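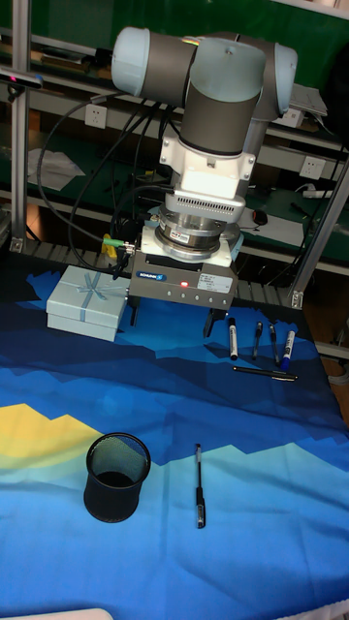
Table Rules for Small Arms: Gallery
Drosance workshop, Vutbridge
Last changed 16 December 2019

In the Drosance workshop we do pick and place work with everyday things: pens, markers, boxes, cups. The arm is of the collaborative type, and many visitors understand from this word that no rules are necessary. We have a different opinion. The arm can be slow and limited in force, but the gripper has its own force, and the object in the gripper has its own shape. For this reason we wrote the table rules, first as a list of 26 points on the wall and later in this shorter form, which people really read.

The gallery goes together with the rules. The texts are for everyone who works at the table, also for guests from Evomico and for students who come for only one afternoon. Please read them before you ask for a login.

Before the start

Cables along the arm
Black cables go down beside the arm to the sensor and the gripper. Check them with your hand when the arm is stopped. A loop must be long enough for the full turn of the wrist, but it must not hang so low that it can catch a cup or a ribbon.

Connector at the sensor
The plug sits on the side of the force-torque sensor, and it can be touched by a tall object when the arm goes down at an angle. Plan the approach from the other side, or straight from above. Never pull the plug by the cable.

Fingers open
We begin every program with open fingers and nothing between them. If you find an object held from the last program, support it with one hand, open the gripper from the panel, and write it in the book.

The red light
A small red light on the gripper is not enough information to put your hand in. Look at the state on the panel and read it aloud to your colleague. Guests often trust the light more than the panel, please correct them in a friendly way.

Setting the table

The cloth
A printed cloth with mountains in many blues is a difficult background for a camera, and we like to work with difficult backgrounds. It must be flat. A fold of cloth can go between the fingers together with the pen, and then all the other objects start to travel. Clips at the table edge are allowed only if they are written in the cell model.

Pens and markers
Caps on, always. Dark pens on dark blue cloth are hard to see for people also, so look twice before you say that the table is ready. A pen may lie in any direction, but leave a space of two fingers around it if the program is new.

Mesh cup
It stands on its own base and it is not glued or taped. If it falls during a run, do not catch it. Let it fall, stop the arm, and set it up again. We had more than one discussion about this rule, and in the end everybody signed it.

Gift box
The lid of a box can sit a little crooked and a ribbon bow makes the top uneven. Do not give the box height to the program from memory; measure it with the bow. The lowest travel height of the fingers comes from this number.

Things on the shelf behind
Paper, a mouse and other small items stay on the shelf and do not come to the table during a run. If you must take something from the shelf, stop first. Reaching around the arm is the mistake which we see most often, also from experienced people.

During the run

Two people for a new program
For the first run we need 2 people: one watches the arm, one watches the panel. The person at the panel does not use the phone. After the first complete run without a stop, one person is enough.

Slow speed
New programs run at reduced speed for the first 60 cycles. If you change only one point, it is still a new program. In November we removed the sentence about "small changes", because each of us had another meaning of small.

Sleeves, badges, hair
Badge under the shirt, sleeves above the wrist, long hair closed behind. Gloves are not allowed at this table.

After the run

Checking the fingers
Every 4000 cycles we take off the fingers and look at the contact side with a lamp. Old fingers go in the bag with the date. Do not put them back in the drawer with the new ones, they look very similar.

Checking the screws
Look at the flange and at the screws of the gripper. We use a torque tool and the value from the manual of the maker. "Hand tight" is not a value.

The book
Write the stops, also the short ones, and also those which were your own fault. A page without any stop in a full week makes us more worried than a page with five.

About these rules

They are house rules for one table. They do not replace your own risk assessment or the safety standards which are valid in your country. The Panasiuk workshop uses almost the same text, with a different part about gloves because of their metal parts. You may copy the texts for your own workshop, please only change the name on the top.

Back to all galleries
Next: Storage of Fingers and Tools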